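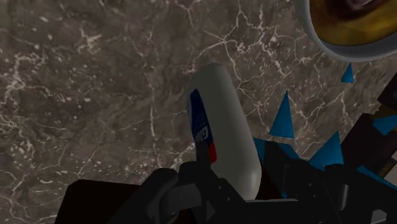 Niddale Teleop: Questions We Keep Getting

Home Getting Started FAQ Task Library Contact

What am I signing up for?
You sit down, take the controls, and drive a simulated arm through a kitchen chore. The software records every move you make, including the ones you'd rather it didn't. Later a policy is trained on the recordings and picks up your habits, good and bad.

Do I need to know anything about robots?
No. If you've ever used a claw machine, you know the basic feeling of betrayal. The Dekora tutorial covers the rest.

Where do I look while I'm driving?
In the wrist view, mostly. You get the gripper across the bottom, the counter behind it, and whatever you're reaching for in between. It's a narrow way to see a kitchen. Switch to the overhead view before any long move, or you'll find the bowl with your elbow.

The bottle is leaning. Did I ruin it?
Probably not. A white bottle tilted in the gripper is a perfectly respectable sight around here. If it stays in the fingers and you can still set it down where the task says, keep going. If it's rolling across the marble, press Discard.

What are the blue triangles?
Flat blue shards sometimes turn up on screen, floating over things or cutting through them. You can't pick them up. People have tried. Drive as usual and tick "visual glitch" when you save.

Can I read the label to tell which bottle I want?
Good luck. Lettering runs sideways and curves out of view when you need it most. Go by shape and color, and check the task card.

How many demonstrations make a set?
200 per task. Dramari, our shared task library, holds 2855 so far, and a fair number of those are people learning what the grip button does.

Should I redo a clumsy one?
If it finished the task, save it. A small fumble followed by a recovery is useful to train on. A long pause while you answer the door is less so. Trim it or toss it.

How long is a session?
2 hours at most. After that your hands get opinions.

Why is my gripper slow to respond?
Close your other browser tabs. If that does nothing, restart the Byun client and recalibrate the hand controller. Still slow after 4 restarts? Send us the session log through the Contact page.

Can I let my kid drive?
We'd rather you didn't, though their grasps are usually better than ours.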